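# 로봇이 빨래를 개 준다고요? 일단 좀 봅시다

"이제 빨래는 로봇이 다 해 드립니다!"

스토넘 로봇 연구실의 공개 행사 안내지에 큼직하게 적혀 있던 말이에요. 느낌표까지 붙어 있었지요. 저는 이런 말을 보면 먼저 눈을 가늘게 뜹니다. '다'라니, 어디서부터 어디까지가 '다'일까요? 양말도요? 뒤집힌 채로 세탁기에 들어간 내복도요? 주머니에 휴지가 든 바지는 또 어떡하고요?

그래서 9월 18일 수요일에 77번 버스를 타고 직접 다녀왔습니다. 어린이도 들어갈 수 있는 행사라서 초등학교 3학년쯤 되는 친구들이 꽤 있었어요. 이 글은 그 친구들처럼 로봇 시연을 보러 갈 여러분을 위해 썼어요. 로봇을 싫어해서 쓰는 글은 아니니 걱정 마세요. 저도 로봇 좋아해요. 다만 좋아하는 것과 무턱대고 믿는 것은 다르니까요.

## 옷은 왜 이렇게 말을 안 들을까

먼저 로봇 편을 조금 들어 주고 시작할게요. 빨래 개기는 로봇에게 정말 어려운 일입니다.

나무 블록을 생각해 보세요. 블록은 집어 들어도 블록 모양 그대로예요. 내려놓아도, 굴려도 그대로지요. 로봇이 블록의 크기와 자리를 알면 손을 어디로 뻗을지 계산할 수 있어요.

이번에는 여러분의 티셔츠를 한 손으로 집어 올려 보세요. 축 늘어지죠? 소매는 안으로 말리고, 목 부분은 어디로 갔는지 안 보입니다. 내려놓으면 또 다른 모양이 돼요. 같은 티셔츠를 던질 때마다 다르게 구겨지고요. 이렇게 건드리는 대로 모양이 바뀌는 물건을 연구하는 사람들은 '변형되는 물체'라고 불러요. 말이 어렵지요. 저는 그냥 '흐물흐물한 것'이라고 부르겠습니다.

흐물흐물한 것을 다루려면 로봇은 카메라로 보고, 움직이고, 또 보고, 또 움직여야 해요. 주름인지 옷의 끝인지도 가려내야 하는데, 어떤 주름은 소매 끝이랑 아주 비슷하게 생겼어요. 사람도 깜깜한 방에서 옷을 입다가 목 구멍에 팔을 넣곤 하잖아요.

## 펼쳐 놓은 옷은 반칙 아닌가요?

스토넘에서는 탁자에 천을 깔고 그 위에서 옷을 다뤘습니다. 세탁기도 가까이 있어서 정말 집에서 빨래를 하는 것 같은 기분이 나요. 그런데 바로 이런 때가 조심할 때예요. 무대가 집처럼 생겼다고 해서 로봇이 집안일을 다 할 줄 안다는 뜻은 아니거든요.
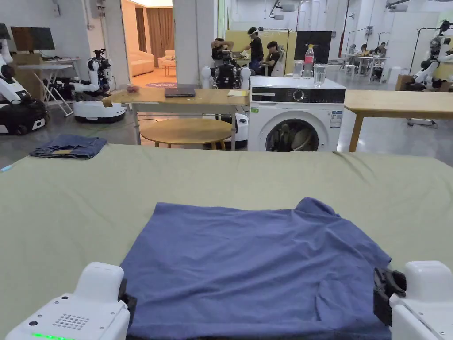 *파란 티셔츠의 왼쪽과 오른쪽 가장자리에 닿은 흰색 그리퍼.*

'그리퍼'는 로봇의 손에 해당하는 부분이에요. 사람 손처럼 손가락이 다섯 개일 필요는 없고, 물건을 잡을 수만 있으면 그리퍼라고 부릅니다. 집게처럼 생긴 것도 많아요. 옷 가장자리를 잡거나 누르는 일이라면 집게로도 꽤 해낼 수 있어요. 단추를 채우는 일이라면? 저는 잘 모르겠네요. 안내지에 단추 이야기는 한 줄도 없었습니다.

시연에서 제가 가장 먼저 따져 보는 것은 **시작 모양**이에요. 옷이 이미 판판하게 펼쳐져 있으면 어려운 일의 절반쯤은 누군가 해 준 셈일 수 있어요. 집에서 빨래를 개 본 친구라면 알 거예요. 접는 건 금방인데, 뒤엉킨 빨래 더미에서 한 장을 꺼내 탁탁 터는 데 시간이 걸리잖아요. 펼치는 일까지 로봇이 했다면 그 부분도 보여 달라고 하세요. 사람이 펼쳐 주었다면 "접기 시연"이라고 불러야지, "빨래를 다 해 준다"고 하면 안 되지요.

안내를 맡은 바오산 옌 씨에게 이걸 물어봤어요. 싫어할 줄 알았는데 순순히 대답해 주더라고요. 처음부터 뭉친 옷을 주면 훨씬 자주 막힌다고요. "그 말을 안내지에도 써 주시지 그랬어요?" 하고 물으니 안내지는 다른 부서에서 만든다고 했어요. 흠. 어른들이 자주 쓰는 대답이네요.

## 누가 움직이고 있는 걸까

두 번째로 따져 볼 것은 **누가 움직이느냐**예요. 로봇 팔이 스르륵 움직이면 우리는 저절로 '와, 로봇이 생각해서 움직이네' 하고 믿어 버려요. 하지만 로봇 팔을 움직이는 방법은 여러 가지랍니다.

- **원격 조종.** 사람이 다른 자리에서 조종하고 로봇이 따라 해요. 장난감 자동차를 리모컨으로 움직이는 것과 비슷해요. 생각은 사람이 하지요.
- **정해진 순서대로 움직이기.** 미리 짜 놓은 동작을 그대로 되풀이해요. 옷을 한 뼘만 옆으로 옮겨 놓아도 허공을 집을 수 있어요.
- **배운 대로 움직이기.** 사람이 한 동작을 아주 많이 모아서 컴퓨터에 익히게 한 다음, 로봇이 카메라로 보면서 스스로 고르게 하는 방법이에요. 요즘 가장 자랑을 많이 하는 쪽이고, 그래서 가장 꼼꼼히 물어봐야 하는 쪽입니다.

셋 다 쓸모가 있어요. 원격 조종은 사람이 들어가기 위험한 곳에서 큰 도움이 되고, 정해진 순서로 움직이는 로봇은 공장에서 오래전부터 일해 왔어요. 원격 조종을 해 놓고 "로봇이 혼자 했어요!" 하면 그건 거짓말이고요. 눈으로만 봐서는 구별하기 어려우니까 꼭 물어보세요. "지금 사람이 조종하고 있나요?" 아주 짧은 질문인데 답이 길어지면, 한 번 더 물어보면 됩니다.

## 집게를 손에 들고 가르치기

그러면 세 번째 방법에서 로봇은 무엇을 보고 배울까요? 사람의 동작이에요. 그런데 사람 손과 로봇 손은 생김새가 달라요. 여러분이 다섯 손가락으로 소매를 살살 펴는 모습을 보여 줘도, 집게 손을 가진 로봇은 똑같이 따라 할 수가 없지요. 문어에게 가위바위보를 가르치는 것과 비슷하달까요. 주먹은 어떻게 내죠?

그래서 나온 도구가 손에 들고 쓰는 그리퍼예요. 사람이 집게를 들고 옷을 집고, 당기고, 접습니다. 집게에 카메라가 달려 있으면 집게 쪽에서 본 모습도 함께 남아요. 나중에 비슷한 집게를 단 로봇에게 "이렇게 보일 때는 이렇게 움직였어" 하고 알려 줄 수 있는 거예요.

직접 해 보고 싶다면 집에 있는 요리용 집게를 양손에 하나씩 들고 티셔츠를 개 보세요. 어른에게 허락을 받고, 깨끗이 씻은 집게로요! 김치를 집던 걸로 하면 빨래를 처음부터 다시 해야 합니다. 저는 행사에 가기 전날 해 봤는데 속이 터지는 줄 알았어요. 천이 자꾸 두 겹으로 잡히고, 한쪽을 잡으러 가면 다른 쪽이 미끄러지고요. 십 분쯤 지나니 로봇한테 조금 미안한 마음이 들더군요. 그래도 의심은 거두지 않았습니다.

집게를 들어 보면 또 하나 알게 돼요. 우리 손가락은 천이 한 겹인지 두 겹인지 만져서 압니다. 요리용 집게로는 그 느낌이 잘 안 와요. 로봇에 따라서는 손끝에 누르는 힘을 재는 장치를 달기도 하고, 카메라만 믿기도 해요. 이것도 물어볼 만하지요.
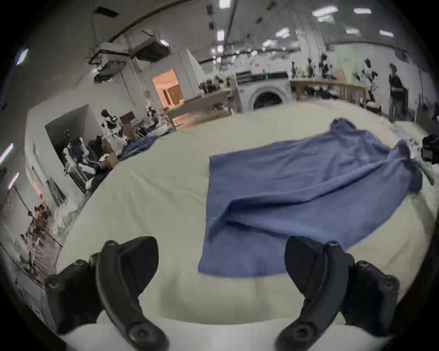
훙메이 덩은 제 의심이 너무 지나치다고 했어요. 아기도 처음에는 숟가락을 코에 갖다 대는데, 그걸 보고 "밥을 못 먹는 아기군" 하지는 않는다는 거예요. 로봇도 배우는 중이니 조금 기다려 주자고요. 그리고 빨래 개기를 혼자 하기 어려운 사람에게는 느리고 서툰 로봇이라도 반가울 수 있다고 덧붙였어요.

뒤의 말에는 저도 고개를 끄덕였습니다. 팔이 아프거나 손을 쓰기 힘든 사람에게는 옷 한 장을 오래 걸려 개더라도 도움이 될 수 있어요. 빠르기만 가지고 놀리면 안 되겠지요.

앞의 말에는 토를 달았어요. 아기는 "이제 밥은 제가 다 먹습니다!" 하고 안내지를 돌리지 않거든요. 배우는 중이면 배우는 중이라고 쓰면 됩니다. 덩은 웃기만 하고 제 말에 찬성한다고는 안 했어요. 우리는 아직도 이 문제로 의견이 달라요.

## 동영상은 더 수상해요

행사장 2층에는 다른 곳에서 만든 로봇 영상을 모아 틀어 주는 방도 있었어요. '놀테'라는 정리 로봇은 옷을 눈 깜짝할 사이에 개고, '웨이스터'라는 분리수거 로봇은 깡통을 휙휙 골라냈습니다. 옆에 있던 아이가 "대박!" 하고 소리쳤어요. 저도 속으로는 조금 대박이라고 생각했고요.

그런데 영상 뒤쪽에서 걸어가는 사람이 이상했어요. 다리가 다다다다, 꼭 옛날 무성 영화 같았거든요. 영상을 빨리 돌린 거예요! 구석을 잘 보니 빨리 돌렸다는 표시가 깨알만 하게 있긴 했어요. 표시를 했으니 속인 것은 아니라지만, 그럴 거면 좀 크게 써 주면 좋겠어요.

영상을 볼 때는 로봇만 보지 말고 주위를 보세요. 시계 바늘, 사람의 걸음, 흔들리는 커튼 같은 것들이요. 또 장면이 뚝 끊겼다가 이어지는 곳도 찾아보세요. 끊긴 사이에 누가 옷을 다시 펴 놓았는지 우리는 알 수 없으니까요. 여러 번 실패하고 한 번 성공했는데 성공한 것만 올렸을지도 몰라요. 제가 줄넘기 이단 뛰기를 딱 한 번 성공한 날 동영상을 찍어 두었다면, 여러분은 저를 줄넘기 선수로 알았을 거예요.

눈앞에서 하는 시연은 그 점에서 훨씬 낫습니다. 옷을 놓치면 놓치는 대로 다 보이잖아요. 시연하는 분이 민망해하더라도 저는 그럴 때 더 가까이 가서 봐요. 무엇이 어려운지는 막힌 순간에 제일 잘 보이거든요.

## 손 들고 물어볼 말

다음에 로봇 시연에 가면 이런 걸 물어보세요. 종이에 적어 가도 좋아요. 저는 손바닥에 적었다가 땀에 번져서 하나는 끝내 못 읽었습니다.

1. 지금 사람이 조종하고 있나요, 로봇이 스스로 고르고 있나요?
2. 처음 보는 옷도 갤 수 있어요? 제 겉옷을 드려도 되나요?
3. 옷을 펼쳐 준 건 누구예요?
4. 열 번 하면 몇 번 성공해요?
5. 불을 끄거나 탁자를 바꾸면 어떻게 돼요?
6. 잘못 접었을 때 로봇은 그걸 알아채나요?

여섯 번째 질문을 저는 제일 좋아해요. 실수하는 것보다 실수한 줄 모르는 게 더 골치 아프니까요. 소매 하나가 삐죽 나왔는데 "완료!" 하고 다음 옷을 집는 로봇이라면, 결국 누군가 뒤에서 다시 개야 하잖아요. 그 누군가가 여러분이라고 생각해 보세요.

질문할 때는 로봇에 함부로 손대지 말고, 팔이 움직이는 자리 안으로 들어가지 마세요. 서 있으라는 곳이 있으면 거기 서면 됩니다.

## 그래서 믿어도 되나요?

제가 옌 씨에게 마지막으로 물은 건 "옌 씨네 집 빨래는 누가 개요?"였어요. 한참 있다가 돌아온 대답은 "제가요"였습니다.

저는 이 대답이 그날 들은 말 가운데 제일 믿음직했어요. 연구실에서 옷을 다루는 로봇이 있다는 것은 진짜예요. 사람이 집게로 가르치는 것도 재미있는 방법이고요. 하지만 구겨진 내복과 짝 잃은 양말이 뒤섞인 우리 집 빨래 바구니까지 맡기려면 보여 줘야 할 것이 아직 많습니다.

행사 담당자 말로는 내년 7월에 스카칸리에서도 비슷한 행사를 연다고 해요. 그때는 제가 직접 빨래를 가져가 볼 생각이에요. 안 된다고 하면 왜 안 되는지 묻고, 된다고 하면 뒤집힌 양말부터 꺼낼 겁니다.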